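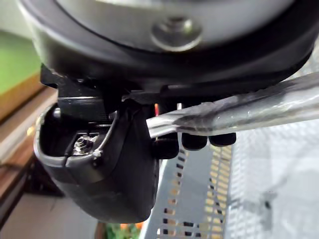
4 Setting up the Zalari counter scale

This section covers siting, levelling, first start, item entry and the label roll. Mains wiring and network connection are dealt with in section 3. Complete the steps in the order given. If the scale has been stored below 5 °C, leave it in the room where it will be used for at least four hours before switching on.

4.1 Choosing a position

The counter must be rigid and must not flex when leaned on. Do not place the scale on a folding table, on a chilled cabinet with a running compressor, or within one metre of a door that opens to the outside. Fan heaters and ceiling vents pointing at the pan will cause the reading to drift.

1. Check that the customer display can be read from the serving side and from the customer side.
2. Leave a gap of at least 60 mm behind the housing for the cable and the ventilation slots.
3. Keep the mains cable clear of the feet. A cable trapped under a foot will tilt the scale and may be damaged.

Note: the Wudano wall bracket is not suitable for this model. Use the pillar kit if the display has to be raised.

4.2 Removing the transit lock

CAUTION: Never switch on with the transit lock fitted. Damage to the load cell from this cause is not covered by the warranty.

1. Lift off the pan and set it aside.
2. Turn the red screw anticlockwise until it comes free. Do not use a powered screwdriver.
3. Store the screw in the clip inside the roll cover. It must be refitted whenever the scale is sent by carrier.
4. Refit the pan. It should sit flat on all four rubber pads and should not rock.

4.3 Levelling

1. Look at the bubble next to the keypad.
2. Slacken the locking ring on each foot.
3. Adjust the front feet first, then the rear, until the bubble rests wholly inside the circle.
4. Tighten all four locking rings by hand and look at the bubble again — tightening can shift it slightly.

Check the level each morning before trading and after the counter has been cleaned or moved. If the bubble cannot be centred, the counter is out of true by more than the feet can correct. Pack the counter, not the scale.

4.4 First start

1. With the pan empty, press and hold the power key for 2 seconds.
2. Wait for the segment test to finish. All segments on both displays should light and then clear.
3. The display shows 0.000 kg. If it shows dashes, remove anything touching the pan and press ZERO.
4. Enter the supervisor code. The code as supplied is 1944.
5. Choose a new code and enter it twice. Write it down and keep it away from the counter.

Leave the scale switched on for fifteen minutes before weighing for sale.

4.5 Entering items
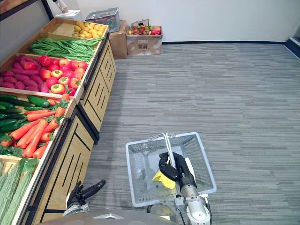
Each item is held under an item number with a name, a price and a sale type. The memory holds 356 items. Names may be up to 22 characters long; longer names are cut short on the label without warning.

1. Press MENU, then ITEMS, then NEW.
2. Key in the item number. Numbers below 10 are kept for the quick keys.
3. Key in the name as it is to appear on the label.
4. Key in the price per kilogram, or the price each.
5. Select the sale type: W for weight, E for each.
6. Press SAVE. A single tone confirms the entry. Two short tones mean that the number is already in use.

To change a price, call up the item number, press PRICE, key in the new figure and press SAVE. The change takes effect at once. Labels already printed are not altered, and any packed stock bearing the old price must be relabelled.

Note: on scales with software older than 7/29/24, the sale type reverts to W when an item is renamed. Check the sale type after renaming, or install the current version as described in section 9.

4.6 Tare

Tare must be set for any bag, tub or tray that would otherwise be included in the charged weight.

1. Place the empty container on the pan and wait for the steady mark.
2. Press TARE. The display returns to zero and the NET mark lights.
3. Fill the container and serve.
4. Remove everything from the pan. A minus figure shows until TARE is pressed again.

A fixed tare can be stored with an item under MENU, ITEMS, TARE. Weigh a sample of ten containers and enter the average. Repeat this when the supplier changes — lids in particular vary between makers.

4.7 Fitting the label roll

CAUTION: The print head is hot after use. Allow it to cool before touching it.

1. Open the roll cover and lift the green lever.
2. Drop the roll on to the spindle with the labels unwinding from the top.
3. Feed the backing paper under the guide bar and back to the take-up spool.
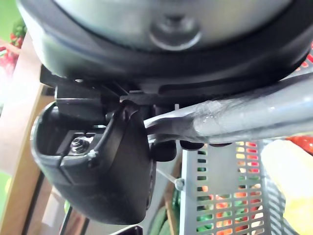
4. Turn the take-up spool by hand until the backing paper is taut.
5. Lower the lever and close the cover until it clicks.
6. Press FEED 2 times. The second label should stop with its edge in line with the tear bar.

If labels stop short, run the gap test under MENU, PRINTER, GAP. Use Royer thermal rolls or rolls of the same width and core size. Faint print on one side only usually means that the lever is not fully down.

4.8 Handover record

Fill in the card inside the back cover with the serial number, the position of the scale, the name of the supervisor and the date of verification. Annual checks fall due in March unless another month has been agreed with Skereo. For changes to the service schedule, write to Florian Jacquet at the Skereo service desk and quote the serial number.

Continue with section 5, Daily use.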